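Knut Diekmann runs data collection at Butano, where the task this spring is handover: a person offers a small part and the arm takes it. The group has recorded 1250 episodes so far. The plan calls for 2000 by July.

Each episode starts with the arm in a fixed rest pose and ends when the gripper has closed and moved clear of the hand. Joint positions, gripper opening and video are logged together. "If the timestamps drift, the episode is useless for training," Diekmann said. "We check that before we check anything else."

An operator steers the arm throughout. A second person presents the part, and Diekmann asks that person to vary the angle and height from one episode to the next. "People settle into a habit very quickly. After an hour they hold everything the same way, and the model learns the habit."
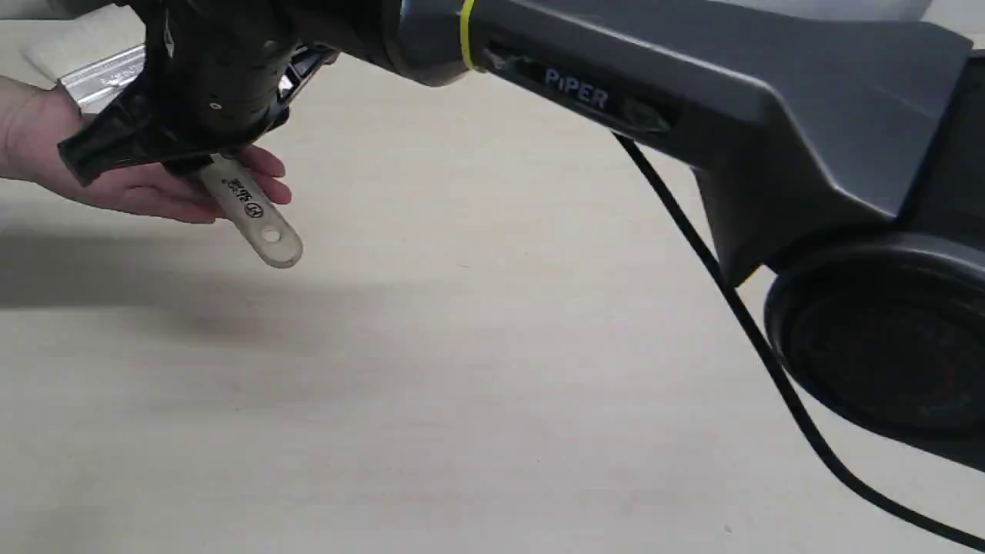
A flat plastic tool held palm up under the gripper of a PiPER arm.

Thin, flat parts make up 547 of the recorded episodes. Diekmann considers them the hardest class. The fingers cover part of the object, the gripper covers more of it, and a pale part on a pale table gives the cameras little contrast. He has left the table as it is. "I could put down a black mat tomorrow. Then I would have a policy that works on a black mat."

Failed grasps are kept and labeled with one of seven codes, which cover cases such as early closing and a late release by the person. They are left out of the first training run and used later to fit a separate model that scores attempts.

Asked what he would change, Diekmann named the operators' pace. "They slow down near the hand, which is correct, but they also stop completely, and the policy copies the stop. It waits there for no reason." New operators now practice on a foam block before their episodes are counted.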